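December, Friday
By Mireille Haddadin, Registrar, Ongart Museum

The transfer of the Trirngate stoneware resumed this morning at 7:40. Overnight readings in the east store were within limits, and the loading door was kept shut until the first crates had been closed and labeled. The van from Trirthorpe arrived late owing to ice on the hill road. Its driver was asked to wait in the yard office while the inventory was read aloud and signed.

Of the 200 pieces listed for transfer, 68 are now packed. The remainder are on the lower shelves, where the old numbering is least reliable. Two bowls carry the same accession number, and one lid has none. Mr. Tsao proposes that the lid belongs to the large salt-glazed jar recorded in the first ledger, and the diameter supports him. I have entered it as a probable match and asked that it travel in the same crate as the jar, wrapped separately.

A disagreement arose over the packing material. The crates supplied under the present contract are lined with a softer foam than the sample we approved in the fall, and a thumb pressed into it leaves a dent that is slow to recover. Mr. Tsao telephoned the supplier and was told that the grades are equivalent. I do not accept this and have written accordingly. Crates for the heavier jars will be held back until a reply is received.

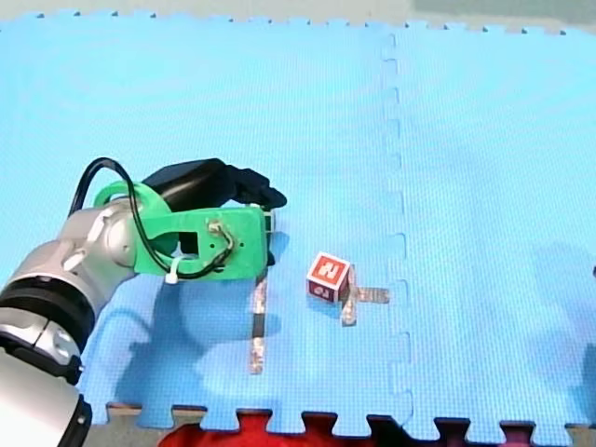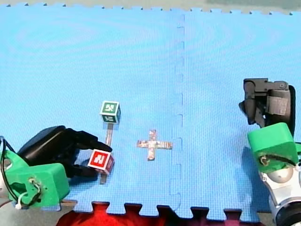

The heavier jars in question number 15, and they were thrown at the Skultaslow kiln in its last working years. They are tall, narrow in the foot, and heavier at the shoulder than a visitor would suppose. Until they are crated they must stand somewhere other than the shelf, and the bare floor of the east store is not acceptable. Blue foam tiles of the interlocking kind, with the jigsaw seam, are to be laid along the inner wall for this purpose. Each jar is to be set well inside a single tile, clear of the join, where a narrow foot might settle unevenly. The tiles are to be wiped down and left to dry fully before any object is placed on them. Mr. Tsao will mark the positions with numbered cards — not with tape, which lifted the glaze from a test sherd last spring.

The afternoon was given to condition reports. I completed 11. Most record only wear to the foot ring and old shelf dust in the handles, but the brown pitcher from the Trirngate bequest has a hairline crack from rim to spout that does not appear in the previous report. Whether it is new, or was overlooked, I cannot say. It has been photographed under raking light and withdrawn from Monday's load.

The handling gloves have run low in the smaller size. An order was placed before noon.

Left the building at 6:20. The alarm panel showed a fault on the yard circuit, cleared on the second attempt, and this has been reported to the duty desk. Mr. Tsao is to bring the first ledger up from the strongroom before the next session so that the unnumbered lid can be settled.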